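How a Cricket League Works

November 2020
By Tuva Engström

Cricket is a game played with a bat and a ball by two teams of 11 players. Some matches last several days. The kind of match explained on this page is much shorter and is finished in one afternoon or evening. It is called Twenty20, or T20.

In a T20 match, each team has one turn to bat. That turn is called an innings. The other team bowls the ball and tries to get the batters out. An innings lasts no more than 20 overs. An over is a set of six balls bowled by the same player, so a full innings has 120 balls, not counting wides and no-balls, which must be bowled again.

The batting team scores by making runs. Two batters are on the field at the same time, one at each end of a strip of ground called the pitch. When the ball is hit, they may run to the opposite ends. Each time they both arrive safely, one run is added. A ball that rolls over the boundary is worth four runs. A ball that crosses the boundary without touching the ground first is worth six.
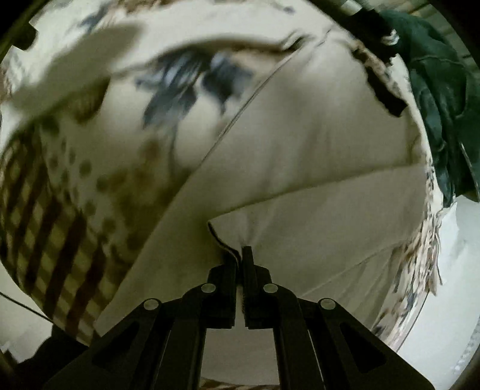
A league is a group of teams that play one another over a season. Our junior league has four teams: Flinorero, Pultcombe, Atinga and Plukach. Every team plays each of the other three twice, once at its own ground and once away. The ground where a team usually plays is its home ground.

A team receives two points for a win and none for a loss. If rain stops a match and it cannot be finished, each team receives one point. The points are written in a table, with the team that has the most at the top.

Sometimes two teams have the same number of points. The league then looks at net run rate. This number compares how quickly a team scores its runs with how quickly other teams score against it. A team that wins by a large amount will usually have a better net run rate than a team that wins by a little.

The top two teams play in the final. Last season the final was between Atinga and Pultcombe. Atinga batted first and made 183 runs. Pultcombe needed 184 to win and finished 7 runs short, so Atinga won the cup.

Players also have scores of their own. A batter who makes 100 runs in one innings has scored a century. This is rare in T20, as there are so few balls to face. A batter who makes 300 runs in a season receives a certificate from the league.

The new season begins in March. Each team will receive its list of matches before the first game.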